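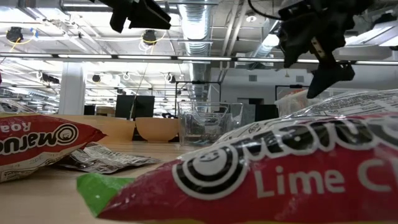

Instant noodles were the first thing I learned to cook and for years I made them exactly the way the packet told me to. Boil, stir, dump in the powder, eat over the sink. There is nothing wrong with that! But if you have a few bits and pieces in the fridge you can turn the same packet into a proper supper, and it takes 15 minutes if you don't dawdle. I use whichever flavor is in the cupboard, usually something with lime in it, like the red and silver lime packet up top, because a sour broth puts up with a lot of extras. Chicken or plain vegetable will do too. I'd skip the really cheesy ones for this.

What you need for one hungry person

1 packet of instant noodles
1 egg
A big handful of greens (spinach, cabbage, bok choy, whatever is wilting)
2 scallions
1 clove of garlic
A thumbnail of fresh ginger
A spoonful of oil
Soy sauce
Something crunchy for the top

Do the egg first

Get a small pan of water boiling, lower the egg in with a spoon and set a timer. With a large egg straight from the fridge, 8 minutes gets me a set white and a yolk that is jammy in the middle. Go a bit longer if you like it firm all the way through. While it cooks, fill a bowl with cold water and throw in some ice if you have it. When the timer goes, move the egg over and leave it alone until you're ready to eat.

I used to peel my eggs hot, under the tap, swearing. Don't do that. Crack it all over on the counter once it has cooled and start from the fat end, where the air pocket is. Older eggs peel better than fresh ones, so this is a good job for the carton you bought last week and forgot.

Start the broth in oil

This is the step that makes the difference, and I wish I'd picked it up sooner. Slice the garlic, grate the ginger (I don't bother peeling it) and chop the scallions, keeping the white ends apart from the green tops. Warm the oil in a medium saucepan over a low-ish heat and put in the garlic, ginger and scallion whites. You want them soft and smelling good. If the garlic goes dark brown, tip it out and start over, it'll make the whole bowl bitter and you'll be cross about it.

Now pour in the water. I use a little more than the packet says, a splash or two, as the greens and the simmering seem to use it up. Bring it to a boil and add only half of the seasoning powder. Half! You can always put more in at the end, and with soy sauce going in as well, the full amount is too salty for me. The leftover powder is great on popcorn, by the way, or on roast potatoes. I keep mine in an old Holmgren mustard jar with the lid screwed on tight.

Noodles and greens

Drop the noodle block in whole. Let it sit for a minute, then flip it over with a fork and it will start to loosen by itself. Poking and stabbing at it just gives you short broken noodles. (If you like short broken noodles, stab away.)

My noodles get 3 minutes in all. Yours may want a touch less if they're the thin kind, so check the back of the packet and then pull them slightly early. They go on softening in the bowl, and a noodle that is perfect in the pan is mushy by the time you've found your chopsticks.

Tougher greens like cabbage go in along with the noodles. Spinach goes in at the very end with the heat off, and needs a quick push under the surface with your spoon.

Taste it before you pour

A teaspoon of soy sauce, stir, taste. Flat? Squeeze in some lime or a few drops of rice vinegar. Too sharp? A pinch of sugar. Too salty? More hot water from the kettle. I have a bottle of Akonari chili oil that lives next to the stove and gets used on nearly everything, but any chili oil is fine, and so is none.

Putting it together

Noodles in the bowl first, broth over them, then the egg cut in half, then the scallion greens. For crunch I've used fried onions, crushed peanuts, sesame seeds and once, on a very bare Monday, a handful of crumbled crackers. The crackers were good for the first five bites.

A few things people ask me

Can I use leftover meat? Yes. Slice it thin and put it in the bottom of the bowl, and make sure the broth is properly hot when it goes over the top.

Can I make it for two? Double everything except the oil. Use a wider pan so both noodle blocks can lie flat.

Can I make it ahead? The eggs, yes, keep them in the fridge in their shells. The broth, yes, minus the greens. The noodles, no. They drink up everything overnight and you get a sort of noodle pudding. I've eaten it, but I wouldn't serve it to you.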